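켄데섹스, 식탁용 식기 라인 '사레오' 출시… 넓은 림 볼과 리지 볼, 직조 매트로 구성

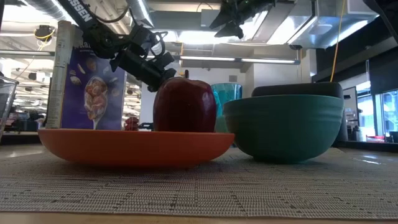
08/05/2024 – 가정용 식기 제조사 켄데섹스(Kendesex)는 아침 식탁용 식기 라인 '사레오(Sareo)'의 국내 판매를 시작한다고 밝혔다. 사레오는 볼, 컵, 플레이스매트를 단일 치수 체계로 설계한 제품군으로, 과일과 시리얼처럼 조리 과정이 짧은 식사를 주된 용도로 한다. 판매는 켄데섹스 공식 온라인몰과 생활용품 유통사 비드마르(Vidmar)의 매장을 통해 이루어진다.

제품군의 기준이 되는 품목은 넓은 림을 적용한 얕은 볼이다. 주황색 무광 표면으로 마감하였으며, 림을 평평하고 넓게 성형하여 손가락이 내용물에 닿지 않고 볼을 들어 올릴 수 있도록 하였다. 사과와 같은 통과일을 담는 용도와 손질한 과일을 담는 용도를 모두 고려하여 바닥 곡률을 완만하게 설정하였다. 외경은 29cm이다.

리지 볼은 짙은 청록색의 도자기 제품이다. 외면 둘레를 따라 낮은 수평 리지가 여러 줄 배치되어 있고, 하부는 둥글게 처리하였다. 리지의 높이는 세척 시 잔여물이 남지 않는 범위에서 결정하였다. 용량은 756ml로, 시리얼과 우유를 함께 담았을 때 림까지 여유 공간이 확보된다. 넓은 림 볼과 리지 볼은 높이와 폭의 비율이 서로 다르므로 겹쳐서 보관하는 것은 권장하지 않으며, 동일 품목끼리의 적층은 가능하다.

컵은 반투명 청록색 플라스틱 소재를 사용하였다. 용량은 333ml이다. 볼 뒤편에 놓았을 때에도 컵의 상단이 림 위로 드러나는 높이로 설계하여, 좁은 식탁에서 여러 식기를 밀집 배치하더라도 위치를 쉽게 확인할 수 있다. 식기세척기 사용 시에는 상단 선반에 배치해야 한다.

플레이스매트는 황갈색과 회색을 조합한 직조 제품이다. 촘촘한 격자 조직에 옅은 농도 차의 어두운 줄무늬가 들어간다. 밝은 색 목재 식탁 위에서 사용하는 경우를 기준으로 색상을 조정하였으며, 볼 두 점과 컵 한 점을 동시에 올려놓을 수 있는 면적을 확보하였다. 오염이 발생한 경우 물에 적신 천으로 닦은 뒤 평평한 곳에서 건조한다. 기계 세탁과 탈수는 지원하지 않는다.

제품 개발을 총괄한 데스피나 켈멘디(Despina Kelmendi) 켄데섹스 식기개발팀장은 "아침 식탁에는 식기 외에도 시리얼 상자, 신문, 유리 용기 등이 함께 놓이는 경우가 많다"며 "식기 한 점의 형태보다 여러 물건이 인접한 상태에서의 점유 면적과 집기 쉬운 정도를 우선 검토했다"고 설명했다.

색상은 배치 조건을 반영하여 선정하였다. 주황색과 청록색은 인접 배치 시 경계가 명확히 구분되며, 진한 적색 과일을 담았을 때에도 볼의 림과 내용물의 구분이 유지된다. 색상 개발을 담당한 지브코 델리치(Živko Delić) 수석 디자이너는 "포장재의 채도가 높은 식품이 식탁에 함께 오르는 점을 감안해 넓은 림 볼의 광택을 낮췄다"고 말했다.

사용자 평가는 시제품 단계에서 2회에 걸쳐 진행되었다. 1차 평가에서는 넓은 림 볼의 초기 형상에 대하여 림이 좁아 한 손으로 들기 어렵다는 의견이 접수되었고, 이를 반영하여 림 폭을 확대하였다. 2차 평가에서는 플레이스매트의 미끄럼과 관련한 의견에 따라 직조 밀도를 높였다. 컵의 형상은 1차 평가 이후 변경되지 않았다.

사레오의 전 품목은 낱개로 구매할 수 있다. 넓은 림 볼, 리지 볼, 컵, 플레이스매트를 각 한 점씩 포함한 1인 세트도 함께 판매한다. 세트 포장에는 로스텔(Lostel)이 공급하는 종이 완충재를 적용하였으며, 비닐 완충재는 사용하지 않았다. 사과 등 식품과 시리얼은 세트에 포함되지 않는다.

비드마르의 생활용품 구매를 담당하는 조리차 부카디노비치(Zorica Vukadinović) 부장은 "사레오는 품목별 보충 구매가 가능해 매장 내 진열을 세트와 단품으로 나누어 운영할 예정"이라고 밝혔다. 매장별 취급 품목은 상이할 수 있으며, 재고 현황은 비드마르 각 매장에서 확인할 수 있다.

켄데섹스는 6월에 리지 볼의 추가 색상을 공개할 계획이다. 추가 색상의 치수와 용량은 현행 제품과 동일하다. 플레이스매트의 추가 규격은 현재 검토 중이며 출시 여부는 확정되지 않았다.

제품 사용 시 유의 사항
넓은 림 볼과 리지 볼은 직화 및 오븐에 사용할 수 없다. 리지 볼은 급격한 온도 변화를 피해야 하며, 냉장 보관 직후 뜨거운 내용물을 담지 않는다. 컵은 전자레인지에 사용할 수 없다. 표면에 금이 가거나 파손된 제품은 사용을 중단한다. 연마 성분이 포함된 세제와 금속 수세미는 표면 마감을 손상시킬 수 있다.

교환 및 보증
배송 중 파손된 제품은 수령 후 구매처에 접수하면 동일 품목으로 교환된다. 접수 시 제품과 외부 포장의 상태를 확인할 수 있는 사진이 필요하다. 사용 중 발생한 긁힘과 착색은 교환 대상에서 제외된다.

켄데섹스 소개
켄데섹스는 볼, 컵, 식탁용 직물 제품을 개발하고 판매하는 가정용 식기 제조사이다. 제품 기획과 색상 개발, 치수 검증을 자체적으로 수행하며, 온라인몰과 제휴 유통사를 통해 제품을 공급한다.

보도 관련 문의
켄데섹스 홍보팀 슬라비차 카라지아니스(Slavica Karagiannis)
제품 규격서와 보도용 자료는 홍보팀에 요청하면 제공한다.

유통 및 대량 구매 문의
켄데섹스 영업팀 쿠사이 비타르(Qusai Bitar)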